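Commercial Interior Fit-Out: Frequently Asked Questions

Fodow Interiors
Home | Services | Projects | FAQ | Contact

The answers on this page apply to tenant improvement work in leased office, light medical and retail space. Residential work is not covered.

Do you work in occupied buildings?

Yes. Most of our projects are on floors where other tenants stay open. Demolition, core drilling and powder-actuated fastening are scheduled outside the building's posted business hours. Painting and carpet work may run during the day if the supply and return air for the suite can be isolated from the rest of the floor.

What drawings do you need to price a job?

A dimensioned floor plan, a reflected ceiling plan and a finish schedule. If mechanical and electrical drawings are not ready, we carry those trades as allowances and mark them that way on the proposal. Allowances are adjusted to actual cost once the drawings are issued. 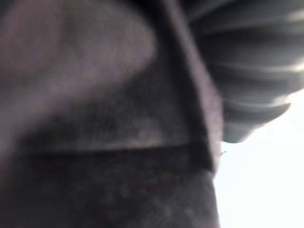 How long is a proposal valid?

Pricing is held for 60 days from the issue date. Steel studs, copper and rooftop equipment are sometimes quoted to us for shorter periods. When that happens the shorter period is printed next to the line item.

Who pulls the permit?

We do, unless the lease assigns this to the landlord. Permit fees are billed at cost. Plan review comments that change the scope are handled as change orders.

Can existing partition walls be reused?

Often. We check three things: whether the wall runs to the deck or stops at the ceiling grid, whether it is part of a rated assembly, and what is inside it. A wall that stops at the grid can usually stay but will not give much sound control. If the new plan calls for a private office or exam room, expect either a full-height wall or insulation laid above the ceiling on both sides.

Do you move sprinkler heads?

Yes, through a licensed subcontractor. The system has to be drained for this work, and the building must be notified in advance. Landlords often charge a shutdown fee – check your lease exhibit before the schedule is set.

What was involved in the Godwood project?

Godwood was a 2675 square foot suite with new partitions, new lighting, reworked ductwork and a break room sink. A further 960 square feet of storage was left as is. The existing rooftop unit was kept and the system was rebalanced after the new diffusers were in.
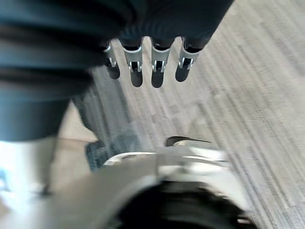

How are change orders handled?

Each one is priced in writing and numbered. Work on the change does not start until it is signed. Time added to the schedule is listed on the same form, including when the answer is zero days.

Can we use our own vendors for data cabling and furniture?

Yes. Cabling vendors need access after framing and before the ceiling tile is dropped. Furniture should not be delivered until flooring is complete and the final clean is done. Both vendors must send us a certificate of insurance.

What is the lead time for doors and hardware?

It varies by supplier. On the Phetsri build-out, hollow metal frames arrived 14 days ahead of the doors, and temporary doors were hung to secure the suite. Temporary doors are an added cost if they are not in the original scope.

What do we receive at closeout?

Marked-up drawings, equipment manuals, the air balance report, warranty letters, lien waivers and the signed inspection card. Files are posted to the Zudura portal. Paper copies are available on request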